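Progress report no. 3 to the Tukinby small grants office: the Tokgate repair room
Thu 5 May
By Vendula Michalík
Print this page | E-mail this page

You asked for a shorter report than the last one. I have left out the history of the building and the paragraph on the boiler, although the boiler has given me fresh material.

The repair room has been open two evenings a week through the whole period. We took in 65 items and sent 46 home in working order. The remainder are either waiting for parts or waiting for their owners to accept the news. Radios do well with us. Toasters do badly, and I have stopped promising anything to people who arrive with a coffee grinder in a plastic bag.

Your last letter asked what became of the furniture line. We bought the tabletops secondhand from Murín, who were clearing out an office in March, and fixed them to the old trestles. The delivery cost more than I had written down, and I have moved the difference out of the signage line. The sign is now a piece of card. People find us.

The tops are a pale off-white, which I argued against on the grounds that it would look filthy in a week. I was wrong about the week. The color has been useful in practice, as a dropped screw shows up on it and we spend less of the evening on our knees with a flashlight. The scuffs are permanent and I no longer try to get them out. The smudges come off with dish soap when somebody remembers the dish soap.

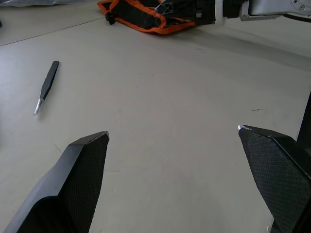 Worktop with a joint between two panels, and a slender black hand tool.

Joints are the one real fault in the purchase. Small washers go down them and stay there. We have tried tape, which curls, and a bead of filler, which cracked the first time the trestles were moved. Skokel have quoted 250 for a thin rubber mat to go over the lot. I would like your permission to take that from the workshop leaflets, a job that has been about to begin for as long as I have been writing to you.

Small hand tools were the other large item. We bought the better ones, as agreed, and they have been worth it, apart from their habit of being left wherever the last person was working. I drew outlines on a board so that each tool would have a place to hang. The outlines are very good. Most evenings they can be admired without obstruction.

Spending to date is 1,181, with receipts attached in order. One is from the hardware store and has faded to a blank strip, so I have written the amount on it in pen and signed it.

Still to do before the next report: the mat, if you agree to it, a second lamp for the far table, and a proper shelf for things awaiting collection. At present they live under the coats. I have also been asked to run a Saturday session on mending headphones and have said yes, subject to someone other than me knowing how to do it.

Please let me know about the 250 by return if you can. Skokel's price holds until the end of the month.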